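Chapter 4
Building a Hand-Held Gripper in the Home Workshop

After working through this chapter the reader should be able to:
explain how a pair of linked fingers opens and closes;
choose a pad material suited to cloth;
assemble, pin and adjust a two-finger gripper on an ordinary table;
plan a set of handling trials with clothing and keep a useful record of them.

Key terms: linkage, strut, pivot pin, pad, compliance, free play, grasp point, trial log

4.1 Introduction

The first three chapters dealt with motors, power supplies and simple control. This chapter turns to the part of a robot that meets the world. A gripper may be fixed to the end of a powered arm or held by a person. The hand-held form is the better starting point for a home builder. It needs no arm, it can be carried from room to room, and any fault in its fingers will show itself within a few minutes of use.

The design followed here is the Wuvumix, drawn up by Armelle Millet for members of the Stollivum shared workshop. The drawings used are those of the second revision, dated 2021-03-01. Readers who have an earlier set should note that the pin holes were moved outwards and that the old struts will not fit the new base.

4.2 Linked fingers

Each finger of the gripper is made of struts joined by pins. When the trigger is pulled, the struts turn about the pins and the two fingers travel towards each other. The fingers must be mirror images. If one strut is longer than its partner, the pads will meet at an angle and the cloth will slide out on one side.

The pins deserve more care than beginners usually give them. A pin that is too tight makes the trigger heavy and tires the hand. A pin that is too slack allows free play, and free play at the base becomes a much larger movement at the tip. The full bill of parts in Appendix B comes to 49 items, many of them washers and spare pins. Readers are advised to sort these into trays before starting.

4.3 Pads

A bare plastic finger will push cloth about without picking it up. The pad supplies the grip. It should be soft enough to press into the weave, yet firm enough to keep its shape when the fingers are closed. A fine surface texture is helpful on most clothing. A coarse one may catch on knitted goods and pull threads.

Pads are treated as wearing parts. In the Stollivum trials one pair was used for 2218 grasps before it was replaced. The builder should therefore fix pads in a way that allows them to be changed with hand tools alone. Glue is not recommended.

4.4 Trials with clothing

Rigid objects such as cups and boxes have a shape that can be measured in advance. A garment has no fixed shape. It folds, creases and hides its own edges, and the same item will lie differently each time it is put down. For this reason clothing makes a demanding test for a new gripper, and the home is a suitable place to carry it out.

Trials should begin with a single plain garment spread on a bed. A bed gives slightly under the fingers, and this protects both the pads and the struts from a clumsy approach.
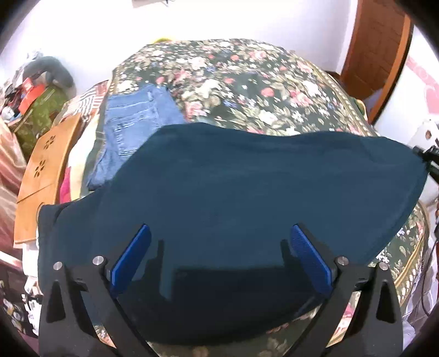

The operator should choose a grasp point before moving the tool. An edge or a raised fold is normally easier to take than a flat area, where the pads have nothing to close upon. The fingers are lowered with the gap fully open, brought together slowly, and then lifted by a hand's breadth. The result is entered in the trial log at once, in the columns shown in Table 4.2.

Patterned covers and mixed piles of clothes may be introduced later. They matter little to a person, who can tell one cloth from another at a glance, but they are a real difficulty for any camera program the reader may wish to add in Chapter 9. A first log of 136 grasps is sufficient for the exercises at the end of this chapter.

4.5 Before starting work

The struts should be checked for cracks, the pins for movement and the pads for loose corners. Long sleeves should be rolled up and rings removed. Section 4.6 sets out the cutting and drilling of the struts, beginning with the left finger.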